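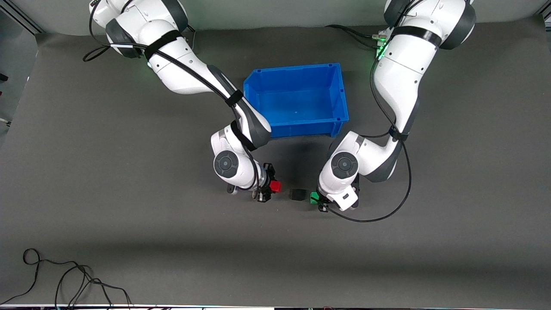 The blue open-front bin with red, green and black cubes from the set.

Sallcombe small cubes and open-front bin, reviewed by Irina Buzatu

I bought the cubes in August for sorting and counting games at the kitchen table, and added the bin a few weeks later when the cardboard box they came in gave up. They are sold separately. The full tub is 200 cubes in mixed colours, which was more than I wanted, but the smaller bag was out of stock at Zaker and I didn't feel like waiting.

The bin first. It is a bright blue plastic tray with ribbed outer walls and a flat floor inside, and the front lip slopes so you can get a hand in without lifting anything out. Small parts don't collect in corners or grooves. The ribs do hold dust and need an old toothbrush now and then. It doesn't come with a lid. Sallcombe list one, but it was the wrong size for mine and went back. The refund took 3 weeks and two emails.

I have the bin on a shelf most of the time and it hasn't bowed. Stela Filip has the same one for seed packets and says hers went a bit chalky after a summer on the windowsill, so keep it out of the sun if you mind that.
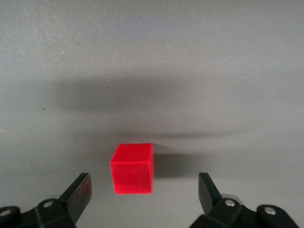 Colour is the best thing about the cubes. The red is strong and clear, with a slight gloss, and there is no mistaking it for anything else in the tub. Green is good as well. Black is fine on a pale table and hard to find on a dark rug — I have stopped taking the black ones into the front room.

The edges are slightly rounded, so they are comfortable to handle, and they sit flat. They stack well enough up to six or seven, then it depends on the table. They don't click together, so if you want that you need the linking kind. I found 2 with a rough spot on one face and rubbed them down with a nail file.

The Jiltden cubes I had before were cheaper and lighter, and slid about more. I gave those to Dorin Voicu for his classroom and he is happy with them, so it may just be me.

Cubes: four out of five. Bin: four out of five, three if you need the lid.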